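Women's walking football film comes to Grutcombe for two nights

February 2022

Second Wind, the new documentary following a women's walking football team through their first season of competitive matches, will be shown at the Prallance Arts Centre in Grutcombe on two consecutive evenings this month, and everyone involved is thrilled to be bringing it home.

Directed by Celeste Insaurralde, the film joins 21 players, most of whom had not kicked a ball since school (and plenty who were never allowed to then), as they train on a borrowed pitch behind the leisure centre and work their way towards an August tournament on the coast. There are bruised shins, a very wet coach journey and a penalty shoot-out that had the crew gripping each other's sleeves.

"I went along to film one training session and stayed for the whole season," says Insaurralde. "They were so funny and so fierce about it. I hope people come out wanting to find their old trainers."
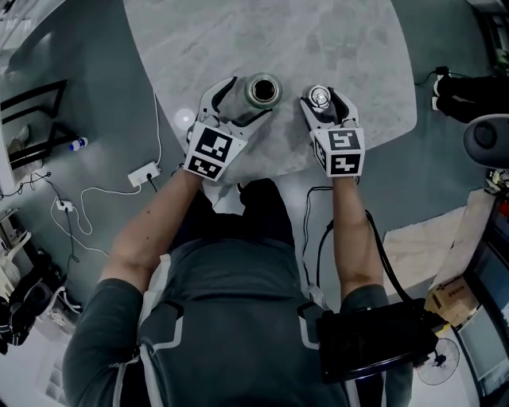
Both screenings will be followed by a Q&A with the director, goalkeeper Trinity Ridgeway and team captain Janaína Bragança, chaired by local sports writer Roscoe Ambrose. On the second evening they will be joined by composer Ezekiel Benavides, whose score was recorded with the Grutcombe brass band and will be played live in the foyer before the film.

Bragança says: "We were banned from the school pitch when I was 11. Now I've got my own number on my back and my granddaughter shouting at the referee. I can't wait to watch it with a proper crowd!"

The team will also run a free taster session on the second afternoon for women of any age who fancy a go. No kit is needed, just flat shoes and something warm.

The film runs for 84 minutes and is subtitled throughout. The main auditorium has 533 seats, with step-free access from the car park. Tickets are available from the Prallance box office.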